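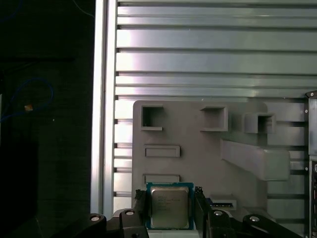
Guest Technology Working Group, Koo Hotel
Minutes, September 6, 2023

Present: front office, housekeeping, finance, IT. Sales sent apologies.

1. Minutes of the June meeting
Agreed, with one change. "Guests want tablets" now reads "Pruvus says guests want tablets."

2. In-room tablets
Pruvus has quoted for all 308 rooms and claims room service orders will go up. Finance asked where that claim comes from and was sent a brochure. In our trial, 77 rooms had a tablet and 6 of them placed an order on it. Housekeeping reported that most are found face down in a drawer. No decision to buy. Pruvus to be asked for figures from a hotel with no stake in the answer.

3. Front desk computers

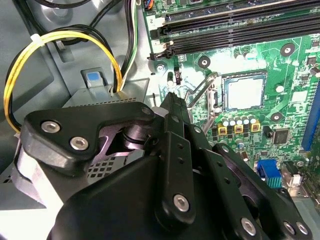
Open computer case with the motherboard in view

IT wants to repair five machines at the desk and leave the rest alone. Urkomex would like us to replace the lot, on a lease. Front office doubted that new machines would shorten the check-in line when the slow part is the booking software. 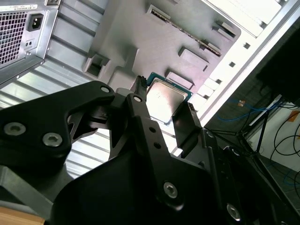

Finance noted that the lease costs more than buying by its third year, and the offer letter skips this. Repairs approved. Lease declined for now.

4. Mobile keys
Trumard offered a free pilot. The group asked what happens when it stops being free. No answer on file. Held over.

5. Any other business
The lobby printer is still out of order.

Action: IT to get repair prices in writing. Finance to write to Pruvus and Trumard.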